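Chapter 7
Planning When the World Is Full of Wires

The first time I tried to write a planner for taking things apart, I assumed I could take my assembly planner and run it backward. It had worked so nicely on paper! You put the parts together in order A, B, C, and so you take them off in order C, B, A, and then you go home early. Ka-ming Ho, who shared an office with me in those days and had spent far more time with old machines than I had, read my two pages of notes over lunch and asked me what the planner would do about a cable. I had no answer, and a good part of this chapter grew out of the months I spent looking for one.

In Chapter 6 we treated every part as a solid body with a known shape and a known place. That was a fair bargain for the gearbox in the Gondal exercises, where a part is either on its shaft or off it. It let us build a precedence graph, search it, and hand the result to the motion layer with a clear conscience. An old desktop computer is a less obliging customer. Its parts sit under and behind one another, its model may be missing from your database, and between the solid pieces run bundles of wire that bend, hang, hide connectors and get in the way of fingers. You can still draw a graph, but you will have to draw some of it while the job is under way.

Our running case for this chapter and the next is the memory task in the Jurkex software package. The goal sounds small – get a memory module from a fixture beside the computer into its slot, or out of the slot and back again – and it uses nearly every idea we have met so far.
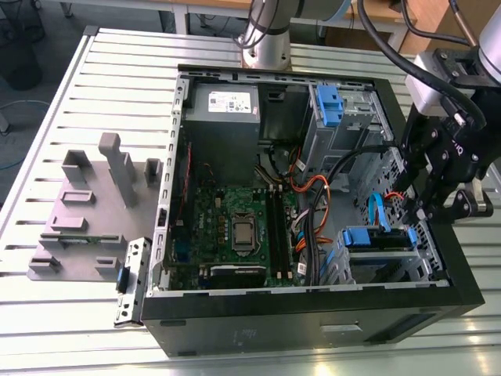 7.1 What the planner needs to know

Let us begin with the world model, the part of the program that holds what we believe about the case and the things near it. In Jurkex each belief is stored with three items: a pose, a confidence, and the time it was last checked. Students often leave out the third and are sorry later. A slot is fixed to the board, so a pose measured a minute ago is probably still good. A loose cable may have shifted the moment an arm brushed past it.

Vira Romaniuk kept the logs for our early trials, 299 in all, and sorted the failed ones by cause. There were 65 failures, and 46 of them came from acting on a belief that had gone stale. The search itself was at fault in only 2. I had spent most of that July making the search faster, so you can imagine how I felt reading her table.

We will therefore take the pieces in this order. Section 7.2 covers how a belief ages and when to look again. Section 7.3 adds cables to the graph as "soft" obstacles, which carry a cost but do not forbid a path. Before reading on, please work through Exercise 7.1, and keep your graph handy, as we will be changing it quite a bit.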